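# 軽食の卓を整える人に会ってきた

「ウェムスカ」の読者のみなさん、ごぶさたしています。9月号は食べものの話がいいなあとずっと思っていて、それで今回はゲラルド・パンヒリナン(Gerardo Pangilinan)さんに時間をもらいました。スカッドソープ(Skudthorpe)で、会合や展示会の軽食卓を引き受けている「ステムラ」(Stemura)の人です。仕事を始めて25年。レストランの料理人だと思って訪ねていくと、ちょっと肩すかしをくらいます。鍋の話はほとんど出ません。出てくるのは籠、トレー、段のついた台、それからラップの話ばっかり!

わたしはこういう話が大好きなので、2時間の約束が夕方まで延びました。お茶も三杯いただきました。

最初に聞いたのは、卓の上で何から先に置くのか、ということ。わたしだったらまず食べものを並べてしまいます。だって早く見たいじゃないですか。

「台が先。食べものはずっとあと」とパンヒリナンさん。「何も載っていないうちに一回、向こう側まで歩いていって見るんです。お客さんが立つほうから。それで台の角度がおかしいと思ったら、そこで直す。載せてから直そうとすると、たいてい何か倒れますから」

角度というのは、卓の縁に対してまっすぐ置くか、少し斜めに振るか、という話です。透明なアクリルの段の台は、斜めに置くことが多いそうです。まっすぐだと売店の棚みたいになるし、手を伸ばす人が真正面に一人しか立てないから、と。言われてみると、うちの台所の調味料ラックは壁にぴったりまっすぐで、いつも誰かの肘がぶつかっています(斜めにしたら通れなくなりそうですが)。

アクリルの台は好きなんですか、と聞いたら、ちょっと考えてから「好きというより、洗うのが嫌い」と言うので笑ってしまいました。指の跡がつくし、乾いた布でこすると細かい傷が入る。ぬるい水で流して、柔らかい布を押し当てて水気を取る。こすらない。押すだけ。これを教えてくれるときの手つきがとても丁寧で、嫌いな人の手つきには見えませんでした。

## サンドイッチは立てるのか寝かせるのか

さて、本題です。今日はこれを聞きに来たんです。

わたしは昔からサンドイッチを寝かせる派でした。お皿に寝かせて、上から見るとパンの白い四角。おいしいけれど、まあ地味ですよね。パンヒリナンさんは立てる派で、しかもかなり強い立てる派。

「寝かせたら何が入っているか分からないでしょう。お客さんは持ち上げて横から見るんですよ。で、違うなと思ったら戻す。人が持ち上げて戻したものを次の人が取る。これがわたしは嫌なんです」

ああ、やる! わたし、それやります。すみません。

三枚のパンのあいだに層が二つ。片方が緑で、もう片方が赤。立てれば縦の縞になって、手に取らなくても中身の見当がつきます。層が一つだけのときより三枚重ねのほうが立ちやすいとも言っていました。厚みがあるぶん、足もとがしっかりするそうです。

背景の色のことも教わりました。白いパンを白い皿に置くと輪郭がぼやけそうなものなのに、パンヒリナンさんはかまわず白いトレーを使います。「白の上だと、赤と緑だけが目に入るんです。パンは引っ込んでいていい。主役の人はもう決まってるんだから」。なるほどなあ、とノートに大きく書きました。あとで読み返したら「主役の人」に二重線が引いてありました。そこなのか、わたし。 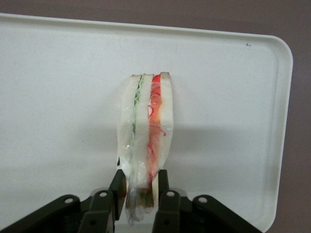

ラップの端は下でねじって終わらせるほうがいい、上でねじるとせっかくの層が隠れてしまうから、と隣の机から声が飛んできました。これがきっかけで、しばらくラップ談義です。

ねじるか、たたむか。わたしはたたむ派で、裏に折り込んで重みで押さえてしまいます。パンヒリナンさんによると、それは寝かせるときのやり方なんですって。立てるなら折り込んだところが底に来て、ごろんと傾く。ねじって逃がしておけば、そこをつまんで開けられるし、どこから開けるのかも迷わせない。

「開け口が分からない包みって、ひとを焦らせるんですよ。片手に飲みもの、片手に包み。そこで歯を使わせたらわたしの負け」

歯を使わせたら負け。いい言葉だなあと思ったのに、本人はもうお茶のおかわりを注いでいました。

きつく巻きすぎない、というのも何度も言っていました。きつく巻くと切り口の具が横に押し出されて、パンの白いところに色が移ってしまう。ゆるすぎると今度は中で崩れる。加減は、と聞くと「ラップの上から指で押して、パンが戻ってくるくらい」。うちで試しましたけど、最初のは戻ってきませんでした。押しすぎです。

パンはどこのかというと、マカラエグ(Macaraeg)の食パンをずっと使っているそうです。耳を落とすかどうかは頼まれた相手によって変えていて、年配の人が多い集まりでは落とすし、学生さんの集まりでは残す。自分で食べるなら、と聞いたら即答で「残す」。わたしも残すほうが好きです。焼けたあの薄い茶色の線があると、パンだなあという感じがします。

## 籠のこと

丸い籠の話に移ります。ステムラの倉庫には籐編みの籠が重ねてあって、わたしはそっちばかり見ていました。かわいいんですもの。

三角に切ったものは籠、四角いものはトレー。これが基本の振り分けです。三角のものをトレーに並べると、向きがそろっているかどうかが目立ってしまって、一つ抜けただけでさみしく見える。丸い籠なら向きが多少ばらばらでも気にならないし、残りが一つになってもなんとなく格好がつく。

「最後の一個って、誰も取らないでしょう。トレーに一個だと余計に取れない。籠だと、取ってくれる人がいるんです」

それ、本当ですか? と疑ったら、「本当かどうかは知らない、わたしが籠から取るだけかもしれない」ですって。こういうところが信用できる人だと思いました。

籠の困ったところは、編み目に粉が入ること。パンくずもそうだし、揚げたり膨らませたりした穀物のお菓子は特にこぼれる。なので、包まれていないお菓子には籠を使わず、縁のあるトレーに積むことにしているそうです。積み方も、きっちり並べないで少し山にする。きっちり並んだものは崩すのに勇気がいるから。わたしはきっちり並んだものほど端から攻めたくなるほうなので、ここは意見が割れました。

銀色のホイルで包んだものは籠に入れて、ほかの包みと離しておく。中が見えないので、混ぜると最後まで残る、とのこと。一つだけで籠に入っていると、ちょっと特別なものに見えるらしいんですね。言われた日の夜、わたしは戸棚にあったおにぎり用のホイルで残りものを包んで、籠に入れて食卓に出してみました。夫が最初に手を伸ばしたのはそれでした! 中身は昨日の芋です。

## 飲みものは奥に、でも低く

飲みものは奥。これは想像がつきました。手前にあると袖が引っかかるし、倒したときの被害も大きい。でも、奥に置くと遠いし、後ろの列が前の列に隠れて、あるのかないのか分からない。そこで二段になった透明の台です。後ろの列がほんの少し高くなっていれば、それで足りる。

「高くしすぎる人が多いんですよ。後ろの列は頭が見えればいいんです。ふたの色が見えたら、もう一列あるなと分かる」

色の話もまた出ました。赤いボトルを二列でそろえておくと、そこが卓の目印になるので、遠くからでも飲みものの場所が分かる。いろいろな種類を混ぜて置いていた時期もあったけれど、毎回同じことを聞かれるのでやめたそうです。「お茶はどれですか」って。種類が違うものは、台も場所も分ける。

ヨーグルトの飲みものだけは例外で、こちらは段の台の上のほうに、ほかの甘いものと一緒に置くことがあります。喉が渇いて取るものじゃなくて、おやつとして取るものだから、というのがパンヒリナンさんの説。わたしは朝に飲むので、それもちょっと違う気がするんですけど、まあ、人の卓です。

寝かせて置くか立てて置くかもその場で決めるそうで、立てると奥が隠れるときは寝かせる。サンドイッチにはあんなに厳しいのに、ボトルには甘い。

真ん中は何のために空けておくんですか、とも聞きました。縁つきの四角いトレーを卓の中ほどに出しておいて、何も載せないでおくことがあるんです。わたしはてっきり、まだ届いていない料理の席だと思っていました。

「人が選んだものを、いったん置く場所。みんな片手で選んで、片手がふさがって、それで困るんですよ。真ん中に何もないところがあると、ほっとした顔をする」

選んだものをそこに集めて、それから自分の席へ持っていく。飲みもの、三角の一つ、アイスのバー。そうやって小さな一人分ができていくのを、卓の横に立って眺めるのが一番楽しいそうです。組み合わせには性格が出るとか。パンヒリナンさん自身は甘いものを二つと塩気のものなし。それは医者に叱られませんか、と聞いたら、話を籠に戻されました。 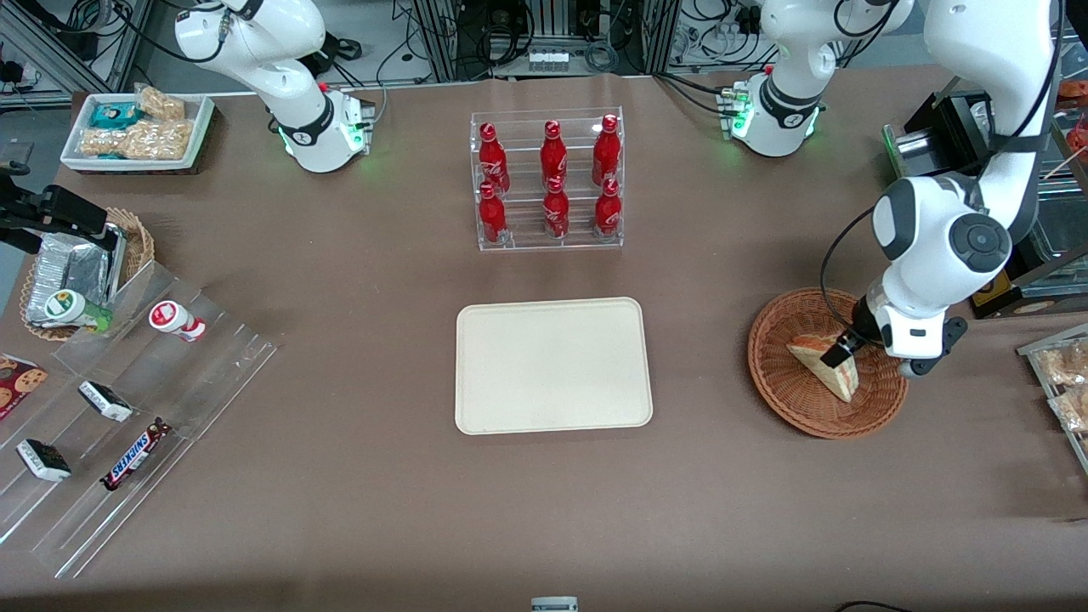
*丸い籠、縁のあるトレー、透明の段の台。赤いボトルは奥の二列。*

## 片づけの順番

最後は片づけです。並べるときと逆の順番でやればいいんでしょう、と言ったら、首を振られました。

先に冷たいものを下げる。アイスのバーは残ったぶんから真っ先に。次がヨーグルト、それからサンドイッチ。乾いたお菓子は最後でかまわない。台は食べものが全部なくなるまで動かさない。重ねるのは拭いてから。拭く前に重ねたアクリルは、次に出したときに必ずくっついている、と二回言われました。必ず、のところに力が入っていました。たぶん最近やったんですね。

ラップのくずは、見つけたそばから自分の前掛けのポケットに入れるそうです。ごみ袋まで行くと、途中で一つ落とすから。透明だから落としたのも見えないし、滑る。ポケットの中身は帰りにまとめて捨てます。わたしもこれはすぐに真似しました。ただ、うちの前掛けにはポケットがなくて、いまズボンのポケットがたいへんなことになっています。

籠は水につけない。逆さにして、底を手のひらで5回たたく。なんで5回なのかと聞いたら、4回目でまだ何か落ちてくるから、だそうです。

帰りがけに、サンドイッチを一つ包んでもらいました。電車で立てて持って帰ろうとしたんですが、スカッドソープの駅を出てすぐに膝の上で寝かせました。膝の上では立ちません。下のねじりをほどいて、歯は使わずに開けて、ちゃんとおいしかったです。

次号では、マカラエグのパンの切り方について、パン屋さんのほうに話を聞きに行くつもりです。立てる派、寝かせる派のおたよりも待っています。前回の漬けもの石の号に届いたおたよりは、まだ全部に返事が書けていません。もう少し待ってくださいね。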